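Lists > kinden-users > Perception and calibration > Thread

Category: Wrist cameras, masks and depth

From: Derek Stockdale
To: kinden-users
Date: 3/1/25
Subject: Re: wood grain showing up as obstacles in the wrist view

Suryani Wijaya wrote:

> Since we moved to the 2 branch, the planner refuses approaches that
> used to be fine. I turned on the debug overlay and the segmenter is
> putting small blobs on bare table, mostly where the grain gets dark
> and curly. They come and go from one image to the next. The planner
> treats each one as a low object and backs off.
>
> The boxes themselves are found without trouble. Raising the score
> threshold gets rid of the blobs but then I start to lose box corners
> near the fingers. Is there a setting I'm missing, or do I need to
> retrain? Mohit said something about the plane fit but I couldn't
> find it in the docs.
>
> Suryani

Hi Suryani,

You don't need to retrain. We had the same thing on our table, which is also wood with a strong grain, and it went away with config changes. Mohit is right about the plane fit. It's called support_plane in the Hemmin node and it is off by default in the 2 branch. It was on by default before, so that explains why you only see this now.

With support_plane on, Hemmin fits one plane to the depth points and drops any mask whose points all sit within a set height of it. A dark swirl in the wood has no height, so it gets dropped whatever score the segmenter gave it. We use 10 mm for the height. If you handle flat things like cards or thin lids you will need less than that, and then your depth noise starts to matter.

Two things to check before you turn it on.

First, the finger mask. The fingers take up a good part of the lower corners in our view, and if they are left in, the plane fit can tilt toward them. The stock mask file treats each finger as a solid shape. Ours have an oval hole through them, and I had cut the holes out of the mask to get a few more pixels. That was a mistake. The depth inside the holes is junk, and I was feeding it to the fit. Fill the holes back in. Also make the mask a bit wider than the finger outline, but not so wide that you eat the box edge. I think your lost corners may come from this and not from the threshold, so look at the mask first.

Second, the background. Past the back edge of our table everything is blown out to white and there is no usable depth there. Hemmin used to fill those gaps by copying the nearest valid value, which made the table look longer than it is. Set fill_invalid to false. The planner will then treat that region as unknown and stay out of it, and that is what you want.

Our settings, for comparison:

support_plane: true
min_height_mm: 10
plane_samples: 1000
fill_invalid: false
mask_margin_px: 40

The margin is large for us and you can probably go lower. Rocío runs hers at half that on the same camera.

One part I haven't solved is shadows. A box with a hard side leaves a soft dark patch next to it on the wood, and the segmenter sometimes joins the patch to the box. The plane test doesn't help there, as the mask as a whole has height. It makes the grasp width too large. Wendy has a patch that trims each mask point by point against the plane before the width is computed - it's in her branch of Prostico, not merged yet. I've been running it since November without trouble, though only with boxes.

If you try all this and still get blobs, send me the raw color and depth pair and your mask file, not the overlay. The overlay is drawn after filtering, so I can't tell from it what the segmenter put out.

Derek

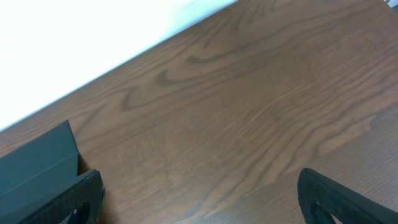
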